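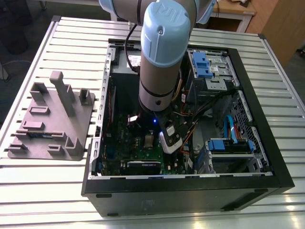 News > Business > Flustdale

Old office PCs to be stripped for parts under Flustdale scheme

March 1, 2022

A plan to take apart 862 retired desktop computers and sell on whatever still works has been given the go-ahead in Flustdale, though the firm behind it has yet to show that the sums add up.

Hovex, which won the work in September, says memory, processors and power supplies will be removed, tested and offered to schools and repair shops. The emptied cases will go for scrap.

The company puts the average value of the reusable parts at £16 a machine. It would not say how it reached that figure, or whether it was worked out before or after the cost of testing. Second-hand prices for ordinary office memory are hardly a secret, and they are not high.

Power supplies may be the weakest part of the plan. Many big-brand desktops use units made to suit their own cases and boards, and a Dell supply with an 80 PLUS Bronze badge on its label is a decent thing to own only if you have the right Dell to put it in.
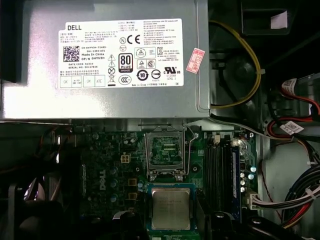 Hovex says it has a buyer for these in Kohlhase, a parts dealer, but the dealer has so far agreed to take only 306 units, with no promise of more. Asked what would become of the others, a Hovex spokesman said talks were "going well".

Francine Bouchard, who runs the Todetti repair shop and bid for the same contract, doubts the rest will find homes.

"Processors, yes, people want those, if you don't bend the pins in the socket getting them out and you keep the board saleable too," she said. "Everything else you end up storing. I've got shelves of it."

She also questioned the four-month timetable, which leaves little room for parts that fail their tests and have to be sorted again.

Hovex said its schedule was "realistic" and that results would be published when the work was done. It gave no date for this.
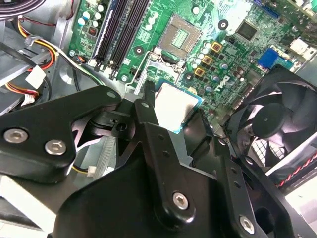
What happens to the hard drives

Drives are to be taken out first and wiped or shredded. Hovex said owners could ask for a certificate, but did not say who would be checking.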